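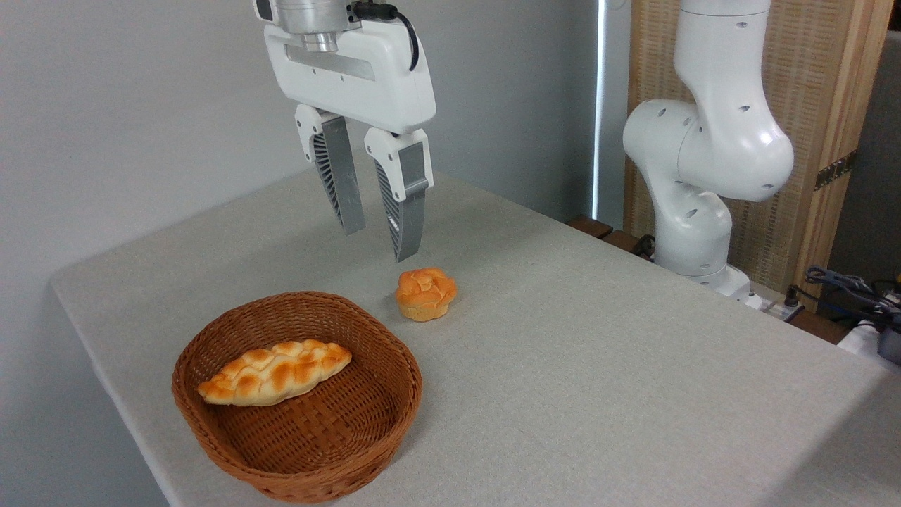

4.3 Grip faults during basket packing

The fault reported in this section appeared in March, part-way through the packing trials at the Pivcombe lab. The task is a simple one: pick a bread item off a cloth-covered table and place it in a shallow woven basket. Figure 4 shows the gripper over the table, with a small lobed bun still on the cloth and a braided roll in the basket. A second arm stands at the back right edge of the table. All trials in this section were run with a single gripper closing from above.

We ran 300 pick attempts. In 19 of them the controller logged a good grasp and carried on to the basket with nothing between the fingers. We call these false holds. They were not spread evenly through the set. The first 12 came in one afternoon session run by Dimas Pillai, who stopped work and kept the logs as they were. The other seven came after we restarted with the same settings to see whether the fault would show up again.

A false hold is a more serious fault than a plain miss. After a miss the arm backs off and tries again from a fresh height. After a false hold it goes through the whole place motion, opens over the basket, and marks the item as packed. The planner then treats that patch of table as clear. In two cases the next approach path crossed the item that had been left behind, and a finger tip pushed it into the wall of the basket. The basket moved and the operator pressed the stop button. No one was hurt and the arm was not damaged, but a planner that believes an occupied space to be free is a safety matter whatever the object happens to be.

4.3.1 Cause

The hold check compares the finger gap at the end of closing with the gap expected for an empty close. If the fingers stop early, the controller assumes there is something between them. The check was tuned by Vivek Bajpai on hard test blocks and worked well there. Bread is soft, and its crust is uneven. When the fingers came down off-centre on a bun, the long pads flexed against one side of the crust and the drive stopped early under the load. The bun then slid out below the tips as the arm rose. The gap reading had been stored at the moment of closing and was not read again during the lift.

Kamarul Pattinasarany replayed the motor current logs for all 19 cases. In each one the current fell within 615 milliseconds of the start of the lift – the signal was there, and our software did not look at it.

We also considered the cloth. Ridwan Lumenta suggested that the fingers might be catching a fold and stopping on that instead. He repeated the approach on bare cloth at several heights and could not produce a false hold, so we set this idea aside. We can't rule it out for a looser covering.

4.3.2 Changes made

The gap and the motor current are now read throughout the lift. If either drops, the arm stops, opens, and returns to its start position, and the item stays on the planner's map until the overhead check shows that the space is clear. Georges Sabbagh also lowered the travel speed near the basket, which adds time to every cycle. We have kept the lower speed for now.

The new check has its own weakness. It sometimes reports a drop when a heavier loaf settles between the pads, and the arm then puts down an item it was holding quite safely. We accept this error in preference to the other. Results with the revised check are given in Section 4.4.

Related articles
Slip detection with compliant fingers: notes from the Sernari trials
Stop-button records and what they leave out
The Asel planner: handling objects left in the path
Virág workshop papers: soft foods and hard limits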